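The Harbor Kitchen (TV series)

The Harbor Kitchen is a television drama series created by Chun-hung Chiu and produced by Figueiredo Pictures. It follows three generations of a family who run a small restaurant in the port town of Prurkitz, and the legal dispute that starts when the oldest member of the family dies without leaving a clear will. The series was first developed for the cable channel Meser, which ordered it and later gave it up, and it was shown on the streaming service Putent. It ran for three seasons.

Premise

The story begins on the day after the funeral of Old Lam, the founder of the restaurant. His daughter Grace believes that the building belongs to her, as she has managed the kitchen since her youth. Her brother Victor, who left the town many years before, comes back with a paper that seems to give him half of the property. The first season is mostly about this paper and the question of who signed it. In the later seasons the attention moves to the grandchildren, mainly to Nina, who wants to close the restaurant, and to her cousin Paul, who secretly borrows money to keep it open.

Most episodes take place during one working day, from the morning delivery to the last customer. Each episode has the name of a dish from the menu. The dish is always served at some moment of the episode, but in several cases it is only seen for a few seconds or is sent back by the guest.

Development

Chiu wrote the first version of the script as a feature film. He could not find the money for it, and in September of the same year he showed the material to Tien-fu Kan, who was then working in the drama department at Meser. Kan suggested to divide the story into episodes and to add the character of Nina, who was not in the film script. Meser ordered a pilot and, after seeing it, a first season of eight episodes.

During the writing of the season, Meser changed its programming plan and reduced the number of evening hours for original drama. The channel asked the producers to make the episodes half as long and to give them a lighter tone. Chiu did not agree. In an interview he said that the story "was not a comedy with sad parts, and I did not know how to make it into one." The two sides ended the contract without a court case, and the rights went back to Figueiredo Pictures, which sold the series to Putent. Kan left the channel shortly after this and joined the production as executive producer — a position he kept until the end of the series.

The pilot made for Meser was not used. It had a different actor in the part of Victor, and the restaurant was filmed in a real building. Two short pieces of it, both showing the harbor in the evening, appear in the opening titles of the first season.

Production

The restaurant was built as a full set, with the dining room, the kitchen and the family apartment on the upper floor connected by a working staircase. This made it possible to follow an actor from one room to another without a cut. The longest shot of this kind is in the fifth episode of the first season and lasts 14 minutes. It was rehearsed for two days, and the version in the episode is the third attempt.

The exterior scenes were filmed in Prurkitz outside of the tourist season. The owner of the shop next to the restaurant front was paid to leave his sign in place, and the sign became well known among viewers, who sometimes came to take photographs of it.

The music uses only a small number of instruments, mainly clarinet and piano. There is no music in the kitchen scenes. The sound department recorded the kitchen noises separately and placed them again in the finished episodes, so that conversations stay clear even when many people are at work.

Broadcast and seasons

All episodes of the first season were released on the same day. For the second season Putent changed to a weekly release, and it kept this system for the third. The second season also has eight episodes. The third season is shorter, and its last episode runs for about 90 minutes. It was released on January 15, 2025.

Before the third season started, Putent announced that it would be the final one. Chiu had earlier said that he had ideas for five seasons, and some story lines, such as the fate of the fishing company owned by Victor's former wife, were left open. A plan to continue them in a separate film was discussed but did not lead to a contract.

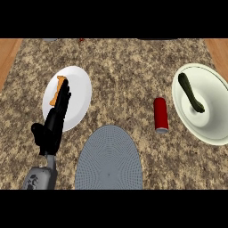 Reception

Reviews of the first season were mostly positive. Critics praised the performances and the patient way in which the family dispute is explained, and several of them compared the series to a stage play. The most common complaint was about the middle episodes, which some reviewers found slow. The second season was received less warmly, mainly for the story of Paul's debt, which was considered hard to believe. Opinions on the final episode were divided. Some viewers were disappointed that the origin of Victor's paper is never fully explained, while others saw this as the natural ending.

The change from Meser to Putent was often mentioned in the press at the time of the first season. Kan later said that he did not regret the move, but that he would have liked the series to have the larger audience of a traditional channel.

Home release

The first two seasons were sold together on disc. The set has 15 deleted scenes, a conversation between Chiu and Kan, and the complete script of the unused pilot. The third season has not been released on disc.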